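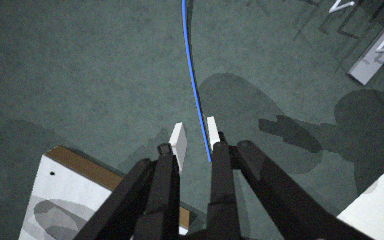 Stivbridge Automation Reference
Entry by the equipment planning editor

Cable-handling cell (budgeting and procurement)

A cable-handling cell is a robot workstation set up to pick, route or insert flexible parts such as wires, cords and thin hoses. In purchasing documents the term covers the arm, the gripper, fingertips, sensing, fixtures, software and the labor needed to bring them into service. Such cells are usually budgeted separately from general pick-and-place equipment, as flexible parts do not hold a fixed shape between one cycle and the next.

Simulation before purchase

Many buyers model the task in software before asking for quotes. A rendered gripper with two facing fingertip pads and a thin blue cable between them is enough to raise the first questions: how wide the fingers must open, how close the cable may lie to one pad before closing, and what nearby parts the outer linkages could strike. Changes to a model cost engineering hours. The same changes on a delivered cell can also mean new parts and a second round of acceptance tests.

Simulated cable is an approximation. Stiffness, friction and the set left by spooling are hard to reproduce, and most planners keep money aside for trials with real samples.

Cost items

The gripper is often a small share of the total. Fingertips are listed on their own line and treated as consumables. A planning template published by the integrator Binell sets aside 16 spare pairs for the first year and prices custom pads at 700 dollars per design, with later copies charged at a lower rate. Fixtures, guarding and cable presentation — the method by which each cable end reaches the robot — are quoted separately.

Integration labor is the item most often underestimated. The Binell template allows 200 hours for a cell handling one cable type and adds hours for each further type. It does not include operator training or changes to upstream equipment.

Lease and purchase

Cells may be bought outright, leased, or taken on a trial agreement. The Cernotari plant, which assembles small appliances, used a trial of 4 months before ordering. Its agreement credited part of the rental toward the purchase price, but software licenses were excluded and had to be renewed in February.

Leasing spreads the cost and may include service visits. Fingertip wear is rarely covered.

Acceptance

Purchase orders commonly name the cable types, the allowed range of starting positions and the number of missed picks permitted per shift. The Mendonça checklist, used by several contract manufacturers, asks that the test cables come from ordinary stock — never from a batch prepared by the supplier. It also asks for a copy of the simulation files at handover.

See also: end effector; fixture; spare parts planning; total cost of ownership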